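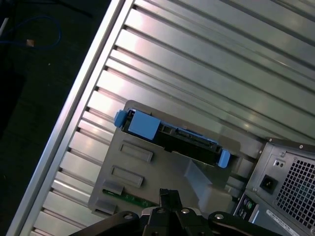 ## 4.2 The open day at Wolgate

Most of what I know about how people react to our disassembly arm comes from one long afternoon in November, when we opened the Wolgate workshop to anyone who wanted to come and have a look. I'd planned it as a bit of outreach and nothing more, but so much came out of it that Duván Mamani talked me into writing it up properly (he was right, and he's been very good about not mentioning it).

We set the arm up with old desktop computers, the same sort of job it does in our recycling trials. Visitors could stand behind the rope and watch, or come around to the monitor and see what the wrist camera was seeing. I'd assumed they'd all want to watch the arm itself, which is big and moves nicely and makes a good noise. A fair few did! But the longest conversations happened at the monitor, and that surprised me enough that I started taking notes on the back of the sign-in sheets.

Figure 5 is a wrist view with a hard-drive bay assembly lying on ribbed metal. The bay is grey plastic, the panel it rests on is silver, and the caddy across the top is black with blue fittings. To anyone who has pulled a computer apart, that's an easy read. To our visitors it often wasn't. One woman studied a view like it for ages and then asked me which bit was the robot. I pointed to the black finger at the bottom, with the curved arm links on either side, and she laughed and said she'd taken it for part of the computer. Fair enough too - there's a lot of dark plastic and silver metal in this work, and our gripper is more of the same.

After that I changed my patter. I began each turn by pointing out the gripper on the monitor, and only then talked about the job. Jairo Castaño, who was looking after the other side of the rope, kept on with the old version where you start with the recycling and get to the robot later. We hadn't set this up as a comparison and I won't pretend it was one, but when we swapped stories over dinner my groups had asked a lot more about what the arm was trying to do, and his had mostly asked what it cost.

Colour came up again and again. Kids in particular went straight for anything blue and told me that's where the robot should grab. I rather liked that. Our own labelling scheme in Section 3 has no colour cues in it at all, partly out of habit and partly from a worry that the next manufacturer will pick a different colour, and I still think the worry is sound. Duván would like to try it anyway, and we've pencilled in a small run at the Arboleda site.

The other thing I'd do differently is the rope. It kept people at a sensible distance from the arm, but it also split the crowd into watchers and monitor people, and hardly anyone crossed over. Next time I'd put the monitor right beside the viewing spot so you can glance from one to the other.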